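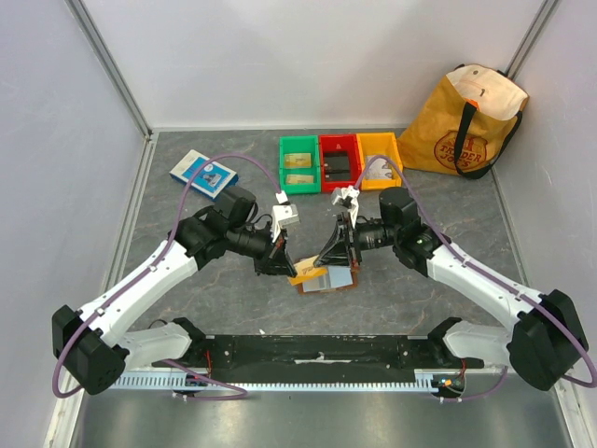
Small parts and sorting > Worktops and surfaces
Thread: Veined marble pattern under thin items

tallow_lane
10 February 2024

I need opinions on surface choice for sorting small flat stuff. The floor of the area is grey with a marble pattern. The work is cards, a brown board and thin wooden sticks, all of which end up in coloured bins at the back. The bins are fine. The surface is my question.

The cards are easy to see: light blue and yellow stand out well against grey. The sticks are the problem. A pale stick lying along a pale vein can be missed at a glance, and I have swept up more than one with the dust.

Options so far:
1. Cover the lot with a plain Punemine mat, dark green, 38 cm deep.
2. Leave the surface as it is and change the lamp.
3. Keep sticks off the surface altogether and put them straight in a bin.

quarter_sawn
Option 1. A pattern has no place under small parts. I changed to a plain mat years ago and would not go back. Check the thickness, though. A soft mat makes cards harder to slide, and the corners of thin ones dig in.

gridlock
Disagree with the above. Mats curl at the edges and then you have a ridge to catch things on. Stone or stone-effect wipes clean in one pass. Change the lamp first. If it sits straight overhead you get no shadow, and a thin stick without a shadow is nearly invisible. Put it low and to one side. Mine is 4000 K and the colour makes far less difference than the angle.

tallow_lane
The lamp can be moved. I had not considered shadow.

On stacking: does anyone sort flat items by size before putting them away? I have been leaving the board at the bottom with the cards on top, which holds together until the top card turns at an angle. Then the whole lot has to be squared up again.

quarter_sawn
Largest at the bottom is correct. Square it against a bin wall or a bit of batten. Doing it freehand in the middle of a surface wastes time.

pewter_lid
Or don't stack at all. Cards upright in a Rakik divider box, board flat underneath. You can read the edges and take one out without disturbing the rest.

quarter_sawn
Dividers are slower for a small number of cards. For 1000 of them, yes.

tallow_lane
Few enough that I will stay with the stack for now. The stick is much easier to find upright than lying down. The rusty veins give reasonable contrast, the white ones very little. 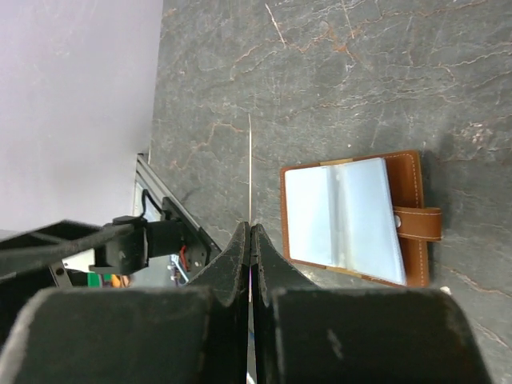 gridlock
Dark stone is the better case, then. Charcoal grey with orange veins should not hide pale wood if the lamp is low enough. I would worry more about the chalky patches. Try a damp cloth with a drop of washing-up liquid before anything stronger. If they are part of the pattern they will still be there once it dries.

pewter_lid
No vinegar if it is real marble. It etches.

tallow_lane
Noted. Water only until I know what it is.

quarter_sawn
I still say mat. A wallet or a board you will find on any surface. Sticks you will not, lamp or no lamp.

gridlock
Then dye the ends of the sticks. Food colouring, one dip, dry on newspaper.

tallow_lane
Dyed ends would suit me. Lamp first, then the dye. If both fail I will order the mat and post the result in the Erkomska mat thread, where the sizes are listed.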